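Slate-grey

Slate-grey is a dull blue-grey colour used in exterior and machinery coatings. In the Ikel paint index it is entered as shade 247, between storm and lead.

The colour takes its name from roofing stone, once quarried at Zistthorpe. Early coatings used 12 parts lampblack to 90 parts white base - a ratio later altered to limit fading. Gloss is normally kept below 30 units.

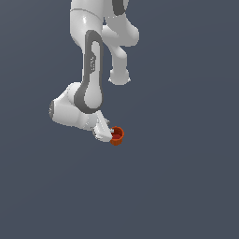 Under warm lamps the blue component weakens and the colour may be mistaken for plain grey. Bennani lists the two as separate shades.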